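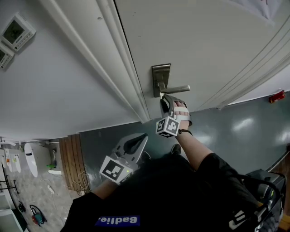
Lesezeit: 4 Minuten

Wenn der Greifer an der Türklinke abrutscht: Fehler in Handgreifer-Aufnahmen finden und beheben

Wer mit Handgreifern Türen aufnimmt, kennt das vermutlich: Beim Vorführen klappt alles wunderbar, die Klinke geht hinunter, die Tür geht auf, und man freut sich schon auf das fertige Modell. Dann läuft dieselbe Bewegung zum ersten Mal auf dem Roboterarm, und der Finger rutscht an der Klinke ab und schlägt gegen das Türblatt. So ist es uns im Januar mit unserem Arm ergangen, den wir hier nur Muvus nennen, und ich möchte in aller Ruhe aufschreiben, wie wir dem Fehler auf die Spur gekommen sind. Vielleicht spart es jemandem ein paar graue Haare.

Zuerst: Arm anhalten und sichern

Bitte drückt beim ersten Abrutschen den Not-Halt und startet nicht gleich den nächsten Versuch. Ich weiß, die Versuchung ist groß! Ein Arm, der an einer Klinke hängt, steht unter Spannung und kann beim Lösen ein ganzes Stück wegspringen. Also Abstand halten, Antriebe stromlos schalten, bei Armen ohne Haltebremse vorher das Gewicht abstützen, und erst dann den Finger von der Klinke nehmen. Unser Arm hatte nach dem dritten Schlag eine verbogene Fingerkuppe, das hätten wir uns ersparen können.

Schritt 1: Die Aufnahmen noch einmal ansehen

Sucht die Stelle, an der die Greiferspitze unter oder auf die Klinke kommt. Bei uns hakte die Spitze von unten ein, dicht am Beschlag, also nahe am Drehpunkt. Für eine Menschenhand ist das kein Problem, wir gleichen mit dem Handgelenk aus, ohne es zu merken. Der Arm tut das nicht. Dicht am Drehpunkt braucht er viel mehr Kraft, und ein kleiner Versatz genügt, damit er die Klinke verliert -- oder am Beschlag hängen bleibt.

Schritt 2: Die Markerwürfel prüfen

Die Lage des Greifers berechnen wir aus den schwarz-weißen Würfeln, die unten an den Greifern sitzen. Fasst jeden Würfel an und wackelt vorsichtig daran. Gibt er nach, zieht die Halterung fest und kalibriert neu. Schaut euch außerdem an, ob während des Griffs genug vom Muster sichtbar bleibt. Der Unterarm verdeckt es gern, und spiegelnde Böden bringen unsere Auswertung (wir benutzen Pimov) gelegentlich auch durcheinander. In unserem Protokoll sprang die berechnete Position beim Herunterdrücken um 6 Millimeter. Da war der Übeltäter gefunden, jedenfalls der eine.

Schritt 3: Die Riemen nachziehen

Der andere saß an den Fingern. Sind die Riemen zu locker, kippt der Greifer unter Last gegen die Hand, und jede Aufnahme fällt ein wenig anders aus. Zieht sie so fest, dass nichts rutscht, die Finger aber warm und beweglich bleiben. Nach einer längeren Runde bitte wieder nachsehen, Polster setzen sich.

Schritt 4: Neu aufnehmen

Setzt die Spitze weiter außen an der Klinke an und bewegt euch langsamer, als es sich natürlich anfühlt. Lasst den zweiten Greifer ruhig in der anderen Hand, haltet ihn aber so, dass er den ersten nicht verdeckt. Und räumt vorher den Boden frei! Wer auf seine Hände schaut, sieht Kabel und Taschen in Türnähe erst, wenn er darüber stolpert.

Schritt 5: Den Arm langsam zurückholen

Spielt die neue Bewegung zuerst ohne Kontakt ab, mit ordentlich Abstand zur Tür. Danach mit niedriger Kraftgrenze und einer Hand am Not-Halt. Bei uns liefen vier Durchgänge sauber, bevor wir die Grenze wieder angehoben haben. Bricht der Arm ab, geht zurück zu Schritt 2 und lasst die Kraftgrenze, wo sie ist.

Die alten Aufnahmen haben wir übrigens nicht gelöscht -- sie liegen im Ordner Drestum, deutlich als fehlerhaft gekennzeichnet, damit sie nicht wieder ins Training geraten.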